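Open day at Nassar, Skuvmont
Jul 7, 2023
Posted by Siham Azar

Nassar supplies fixtures and packing supplies to shoe stores, and twice a year it opens its Skuvmont site to buyers. I had been ordering from the catalog for a while without seeing the place. Ruba Farah, who runs the stockroom at our Plekar store, came with me. We are refitting that stockroom before November and wanted to look at tables and shelving before spending any money.

Parking is behind the building, on the rail side. The sign at the gate still says Drandov, the name of the previous tenant, and we drove past it once. Check-in was quick. Visitors get a badge, a floor plan and a price list, and then you are free to walk until the talk at 11.

The first stop was the carton store. Nassar keeps 2187 carton sizes on its list, but most orders come from a small group of them. We asked for the low shoebox shipper that holds two pairs side by side. It is still made, under item number 2614, and the minimum order has come down to 596. That is more than we use in a season, but they will hold part of it for us at no charge until we call for it.

Ruba spent a long time on tape. I will leave that out, except to say that the paper tape held better than I expected on recycled board and costs a little more per roll.

After that we went through to the main hall, where the tables and shelving are. 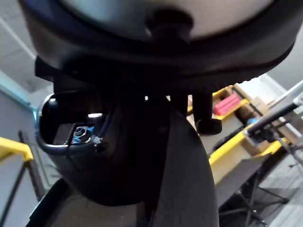
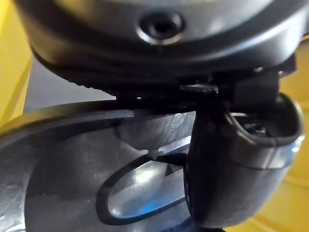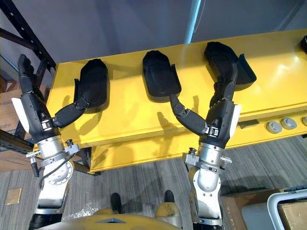
Our stockroom has a bad habit of letting pairs get split up. A shoe comes out of its box for a customer, goes down on the nearest flat surface, and the other one is found the next morning. Ruba has tried colored cards and a rule about lids, and neither lasted through a busy weekend. What she liked in the main hall was the long yellow table with the black shoe-shaped trays set out along it. Each one is rounded like a sole and has a raised rim, and with even gaps between them it is easy to see where a shoe is supposed to go. She also noted the lower shelf under the tabletop, a good place for boxes during unpacking. Our current table has only crossbars there and things slide off the back.

The yellow would not be my choice for our store, but it does show up well, and black against it is easy to read from a distance. The price list has the table in gray as well, with a longer wait.

The talk was given by the site manager and lasted half an hour. Most of it was about delivery. Orders for tables now ship in 4 parts and are put together on site by the customer. Ask for the fitting sheet ahead of time, as it is no longer packed in with the legs. There was a question about returns on shelving and the answer was that opened shelving cannot be returned.

Lunch was sandwiches and coffee in the front office. We left a little after one.

We have asked for a quote on one table, in yellow, with trays for the small end of the stockroom, and for a first batch of 2614 shippers. Shelving will wait until the wall has been measured again. Ruba has the floor plan and the price list if anyone at the other stores wants copies.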